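Zurkholm work table, large, grey top

I've sold tables for a good few years now and this is the one I keep taking home with me (I own two, don't tell my husband). The Zurkholm is a big, plain, grey-topped table for people who make things: sewing, model kits, seed trays, jam labels, whatever takes over your kitchen of an evening!

It stands 90 cm high, so you can work at it on your feet without stooping. I cut out curtains on mine last July and my back was fine the next morning, which at my age is saying something. A bar stool fits under it nicely if you'd sooner sit.

The top wipes down with a damp cloth. I've had PVA, beetroot and a fair bit of blue ink on it and they all came off, though the ink took two goes and some muttering. Please don't put a hot pan straight down on it. Use a trivet like you would anywhere else.
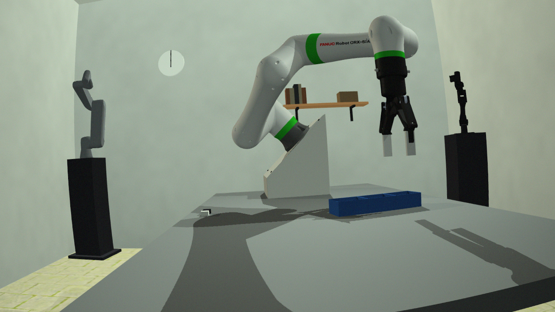 Zurkholm top in grey, computer render.

Sizes and bits

Length: 116 cm or, in the long version, 180 cm
Height: 90 cm
Price: £400 for either length
Colours: grey only for now
Feet: adjustable, handy on old floors

It comes in two boxes and the top is heavy, so have a second pair of hands ready. Ekaette Danladi in our workshop packs the bolts in a little bag taped to the underside of the top, and every week somebody rings to say they're missing. Look underneath first! The hex key is in there too.

We deliver on weekdays and on Saturday mornings, and you've got 14 days to send it back if you don't get on with it. Keep the boxes until you're sure, they're a pain to replace.

People often ask me whether it goes with the Brokmont shelves. The greys are close but they don't match, the Brokmont is a touch bluer. Femi Lawal has the two side by side in his pottery shed and says he stopped noticing after a day. If you're fussy about colour (I am), ask me for a sample chip and I'll pop one in the post, free.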